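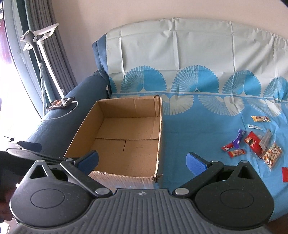

Chapter 6. When the Packing Line Changes

What you need from this chapter: who does what once a machine takes the lifting. Read the Softić case first, then the terms.

Softić, a snack packer in Fultville. 2,000 boxes a shift by hand, before. Open carton, fill, close, next one. Small stuff – chocolate bars, coffee packets, bags of nuts – all diffrent shapes, and that was the hard part to automate. Bars fine. Soft bags, no.

Then the Rorkel cell came in, July. 3,845 boxes a shift. Lilian Gachanja moved from packing to watching 2 cells. Less bending, more waiting. Sore back gone, she told us, but the talk on the line went too. Jonas Imhof kept his station: torn cartons, odd items, anything the cell refuses.

Pay stayed the same at first. Breaks didnt. Keep that in mind for section 6.2.

Key terms: cell, reject bin, pick rate, task shift.

Before reading on – write down one job you know well. Mark the parts that need hands.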